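About Zolel

Zolel designs staff training for restaurant groups, hotels and retail chains. The company was established in Hadgate by Salamatu Aliyu, a former restaurant district manager, and Weidong Xiong, a software developer. It now employs 79 people and serves 614 client locations.

Our Work

New employees are often asked to learn a job from a binder during their first shift. Zolel replaces the binder with short practice sessions completed on a tablet or headset before the employee meets a customer. Sessions cover food safety, cash handling, opening and closing procedures, and the handling of complaints. Each session lasts five minutes and may be repeated as often as the learner wishes.

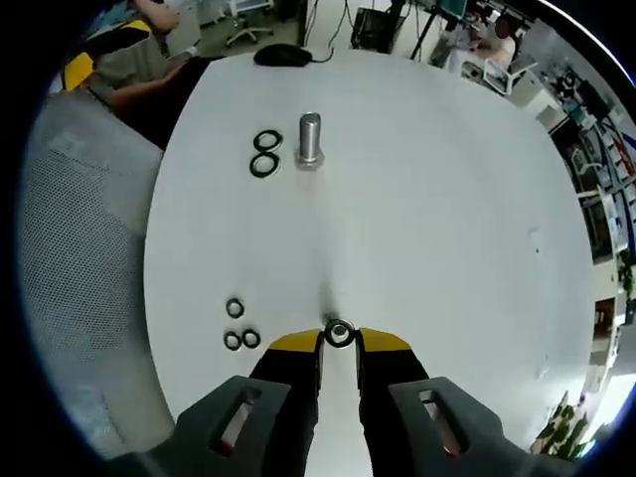
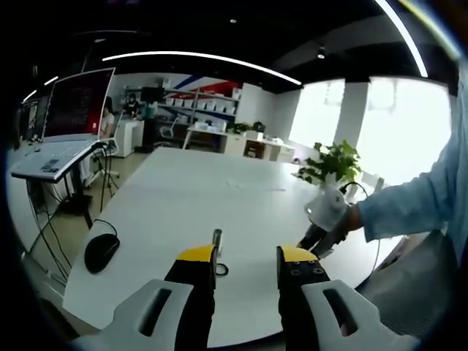 Our principal product, Prenell, is used by store managers to assign sessions and review progress. Pap, a smaller version introduced in August, is intended for independent operators with a single location. Both are offered in English and Spanish.

Leadership

Ms. Aliyu serves as Chief Executive and oversees course design and client relations. Mr. Xiong serves as Chief Technology Officer and directs the engineering staff. Course writers are required to have worked at least one year in an hourly service position.

Careers and Inquiries

Open positions are posted on the Careers page. Franchise owners who wish to arrange a trial of Prenell should contact the Hadgate office through the inquiry form.

Page last updated Nov 8, 2025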